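Search this site

The Lid Task

We use cookies to remember your reading position. Accept / Manage

The quota at Memero was 25 clean episodes before the Thursday shift ended. The operator wrote "lid, green cooker, blue bowl" in the log and started.

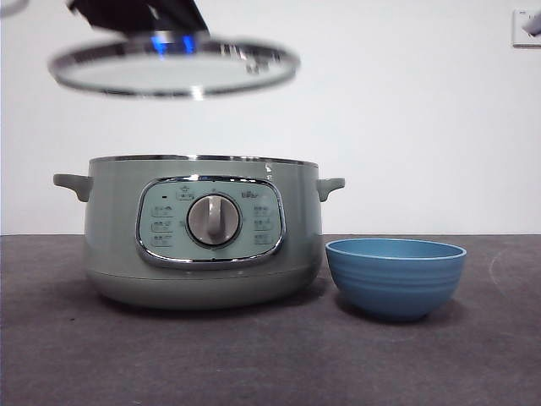
What counts as one episode?
One attempt at the task, recorded from the start signal to the stop signal.

Episode 601 was rejected. The log gave the reason as "hesitation." The operator queried this, as the model was meant to learn from people, and people hesitated. Skinda, the review system, replied that the pause was 2 seconds over the limit.
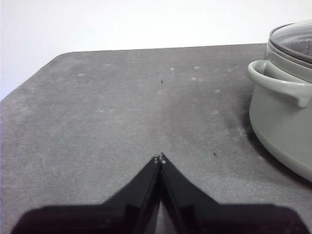
The operator filed an exception, cited the guideline by section, and went back to the controls. The exception was denied at 4:10. 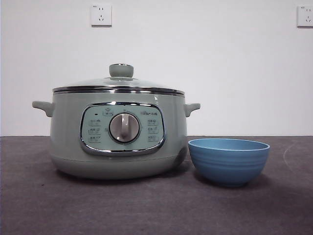 Cooker and bowl, Memero.

By evening the model had begun to pause before lids. Skinda flagged the behavior as learned, source unknown. The operator searched the set and found Episode 601 marked "accepted." 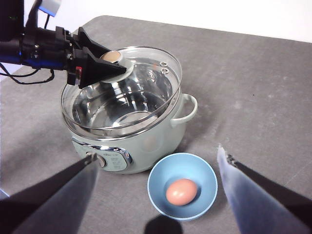 Can an accepted episode be withdrawn?
Only before training begins; after that, the set is locked.

The operator closed the log and requested another lid.

Print this story | E-mail this story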